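November 15, 2019

Quick one because I've got to be out of the door in an hour and I promised I'd write up the name thing before the weekend swallows me.

So. We are having a baby in January and we do not have a name. Or we have 64 names, depends how you look at it. That's how many are on the list in my phone. Started in spring as a sensible list of ten and then everyone got hold of it.

I'm not going to do a list of the top hundred whatever. Loads of those already. This is more about middle names, which I thought would be the easy bit. Ha.

Background, for anyone new. My wife is Eun-ji Nam, she kept her surname when we got married and I kept mine, and the baby's getting both, no hyphen. That was decided ages ago, over chips, took five minutes. What we hadn't thought about is what happens when you bolt a first name and a middle name onto the front of that. It gets long. Very long. Say it out loud in a cross voice up the stairs and you've run out of breath by the third bit.

First attempt was a family name in the middle. My side has a tradition (sort of) of handing down a grandparent's name, and on my side the grandparents were called things like Enid and Cuthbert. I like Enid. I do. Eun-ji says it sounds like someone who'd tell you off for running in the library. My mum has gone quiet about it.

Second attempt, Korean middle name. Obvious, really, and it's the one we keep coming back to. The trouble is most Korean given names are two syllables written as one name, and there isn't really a middle name as such, so you're either giving the kid a second first name or splitting something that isn't meant to be split. Eun-ji had years of people at school treating the "ji" as her middle name. Registers, certificates, one library card that just said Eun. She is not keen to pass that on. Fair enough.

Then you've got sound. A lot of names that work nicely in Korean get mangled in my dads mouth, and a lot that work here are a struggle for her gran. Anything with a V or an F, forget it. So the first name wants to be easy in both, and the middle can be whatever it likes. Hana, Mina, Juno, Noa, Theo at a push. Juno's my favourite this week. Last week it was Mina.

Oh and the books. Someone lent us one with 3,000 names in it and it is useless. Not the book's fault. You just can't read 3,000 of anything. I got as far as the Ds, circled two, and by the time I went back for them I couldn't remember why I'd liked either. Eun-ji starts from the back because she reckons people called Aaron have had it easy. We haven't met in the middle yet.

There's an app too, where you both swipe and it tells you when you match. We did some 800 names over a couple of evenings and matched on eleven, and four of those were names of people we know. Can't use those. Well, could. But one of them would be unbearable about it.

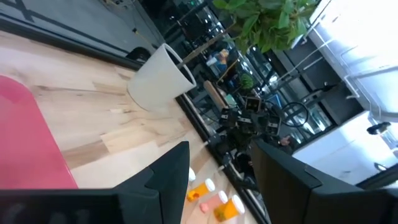
Does a child need a middle name at all? Legally no, not here, the form will let you leave it out and plenty of people go their whole lives without one.

I didn't know that until last month. I'd assumed there was a box and you had to fill it. Eun-ji hasn't got one and it's never held her up apart from the register nonsense above. So that's a third camp now: first name, two surnames, done. Tidy. Fits on a coat label.

But I do like mine. Never use it, can't stand it written down, would still be a bit sad without it. It was my grandad's brother's and I only ever met him twice. Don't know what that says. Anyway.

Things we have agreed, so I can look back at this and see progress:

No initials that spell something. We had a lovely one that came out as PIN and another I won't type.

No names that need spelling over the phone every single time. She's done it, I've watched her do it, it's tiring.

Nickname has to be one we can live with, as people will shorten it whether you ask them to or not. I wanted Josephine and then heard someone shout JOSE across the park with a hard J and thought hmm.

Not telling anybody the final one until it's signed. We told my sister one name in the summer and got a face. That name is dead now. It was a good name! One face and it's gone.

My brother, meanwhile, is sending made up ones. Durik. Flernar. Gernora, "for a girl, obviously". He wants Kong in the middle whatever we pick, and has started refering to the bump as Kong, and the bad thing is it's catching on. Eun-ji said it the other day in front of the midwife. I've a horrible feeling we'll be calling a teenager Kong.

I'm aware Gernora sounds better every time I read it. Need more sleep.

Where we are tonight then: Juno or Mina for a girl, Theo or possibly Noa for a boy, and the middle is either Enid (me), nothing (her) or a Korean name her gran's going to suggest when we ring on the weekend. She's been asked for one. She's going to give us nine, with opinions.

If you've done this with two languages in the house I'd love to hear how you got round it, espcially if you put the second language in the middle and whether the kid ever uses it. Comments are open, they were broken before, I think I've fixed it. Keep it kind about Enid.

Right, shoes, keys, gone.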